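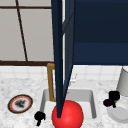 Page 13

How Much Water Does My Family Use to Wash Dishes?
Malathi Kandasamy
Household Science Project, final report

I picked this topic because of an argument. My aunt says washing dishes by hand saves water, my mom says it wastes water, and they've been going back and forth for as long as I can remember (usually while one of them is standing at the sink with the tap wide open!). So when we had to choose something to measure at home, I already had my question.

My partner was Lakshmi Palaniappan, who lives over in Stistthorpe. We used the same method in both houses so we could compare. You put the stopper in, wash the way you always wash, and then bail the water out with a measuring jug and write it down before you pull the plug. It's slow and your sleeves get soaked, but it works. We did this after dinner for 15 days in July.

The hard part was getting people to act normal. As soon as my dad saw the notebook he started washing like there was a drought on, turning the tap off between every single spoon. I threw out his first two tries and told him I was done measuring, and then I measured the next one anyway. Sorry, Dad.

A plain white sink like the one with the red-rimmed plate in it would be a dream for this kind of work, by the way. Ours in Badell is old steel with a dent in the floor, and there was always a puddle left in the dent that the jug couldn't reach. I got it out with a sponge and squeezed the sponge into the jug.

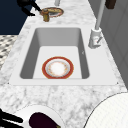

What we found

My house used 21 gallons on our worst night, and that was the night we had cousins over and made dosas, so every pan we own was dirty. On a regular night it was a lot less. Lakshmi's family came in lower than mine nearly every time, and I think it's mostly that they scrape and soak first. We rinse everything under the tap before we even start, and that rinse water really adds up.

If we cut out the first rinse, my best guess is that we'd save about 900 gallons a year. I got that from only a few no-rinse nights, so don't hold me to it.

What I would change

I'd count the plates. We wrote down the water every night but not how many dishes there were, so a big dinner and a small dinner look like the same thing in our table. Lakshmi noticed this when we were nearly finished and we both just groaned. I'd also use a bigger jug.

My aunt has read this and says it proves her right. My mom says the same thing.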